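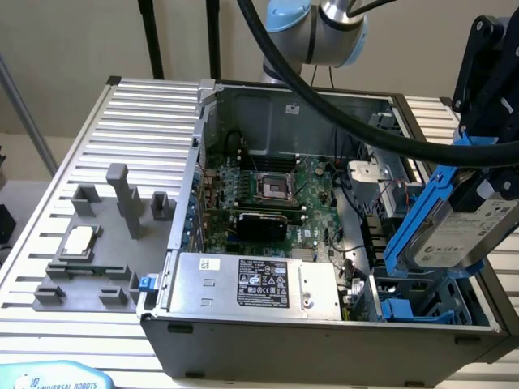

Inside the old tower: a little gallery

I've been promising to put up a page on the desktop teardown for ages, so grab a cuppa and have a look. Only a couple of photos this time (I got carried away with the job and forgot to take more, story of my life), but they cover my favourite part of any old computer, which is the bit where the side comes off and you finally get to have a sticky beak at the guts.

For anyone new to the Clutard pages, this is where I keep my notes on pulling apart and sorting out older desktops. The tower came out of a clear-out at an office in Dernville, one of 19 they were getting rid of in April. I paid $40 for it, which I reckon was fair, and then spent 6 bucks on a coffee and a finger bun on the drive home through Flolville. No regrets about either!

I always work with the case lying flat on its side. You get gravity on your team that way, and the whole motherboard is facing up at you like a map. The slotted aluminium bench is a beauty for this sort of thing, although if you drop a screw down one of those slots you'll be fishing for it until tea time. Ask me how I know.

A few things I love about this case. The blue bits! Whoever designed it decided that the parts you're meant to grab would be blue, so the release latch by the power supply is blue, the tabs along the expansion slots are blue, and so are the drive rails down in the corner. You hardly need a manual. I've had cases where I spent half an hour hunting for the one hidden clip, so a bit of colour goes a long way with me.

The hard disk is usually what people ask about. Please, please sort out your files before you go pulling drives. I had a folder of 2,388 holiday photos on one of mine years ago and came within a whisker of wiping the lot. These days I copy everything twice and label the drive in big ugly marker before it goes on the shelf.

Then there's the processor. With the chip out you can see the empty socket, with its metal frame and little lever, and I get nervous every single time I'm near one. I keep loose chips in a proper holder, away from my elbows. The grey tray beside the tower does the job nicely, with a square recess for the chip and posts and blocks for whatever else needs a spot. Before I had anything like that I used an egg carton, and I can't say I'd recommend it.
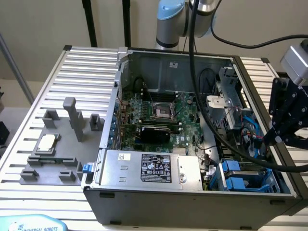

Processor in its square pocket, with a memory module lying in the slot in front of it.

I'm a bit fond of that one. The green of the memory module against all that grey is lovely, and you also get a good look at the black card sitting across the motherboard, plus the blue and red SATA cables looping about near the drive bay bracket. Cables are my weak spot. I tell myself I'll tidy them as I go, and then I get interested in something else.

The silver box at the front is the power supply, with its big black label full of tiny white print. I leave those closed up, always. Unplug it, lift it out whole if you need to, and let someone qualified worry about the inside.

Next on the list is an old beige Karamanlidis tower that weighs about as much as a wheelbarrow of wet sand and has been holding my garage door open since summer. I'll put those photos on their own page once I've found something else to prop the door with.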